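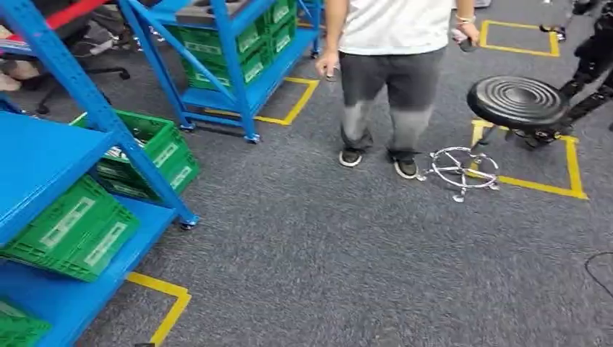
Piroska Kovács reckons the whole subject should be called "showing", and that the word "demonstration" puts people off before they've had a go. She has a point, but demonstration gathering is the name that stuck, so that's what I've filed it under.

Demonstration gathering (also demo collection, or just "collecting")

It's the business of recording a task being done, over and over, so that a learning system has something to copy. One go, from start to finish, is an episode. I first met the idea at Derkomness in July, where the Ostard set had 371 episodes in it and everybody wanted more!

What gets recorded

Usually the camera views and the joint positions, all against one clock. A view from the head takes in the shelves, the crates and the floor around them. A view from the wrist is much closer in, and mostly shows the fingers and whatever they've got hold of. I'd keep both if you can (the storage bill is another matter).

Setting out the floor

Tape is the cheapest tool in the trade. Yellow outlines on the carpet give each shelving unit a parking spot, so you can put things back between episodes, or shift them on purpose and still know by how much.
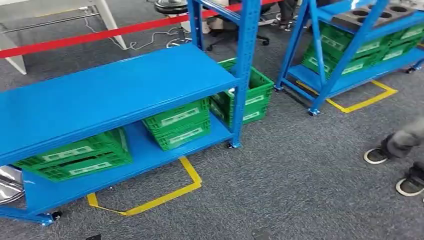 Variety

Now this is where people fall out. If every start is the same, the system may learn that one start and very little else. At Rizzi they did 80 episodes per layout and then changed the layout, and I rather like that – it's dull work, but you can see at a glance what you've got.

Fumbles

A grip that slips and gets put right can be worth keeping, as it shows the way back. One that simply goes wrong should be labelled as such, or left out. Long, curved things are awkward here, because where you pinch them changes how the far end swings. 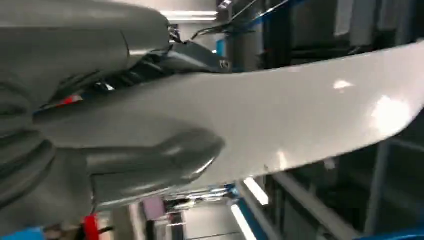
Mpho Shezi disagrees with me on the fumbles, and wrote in to say so: keep the lot, label it properly, and let whoever does the training decide. Fair enough, though I've seen the labels.

See also: episode, replay, teleoperation, wrist view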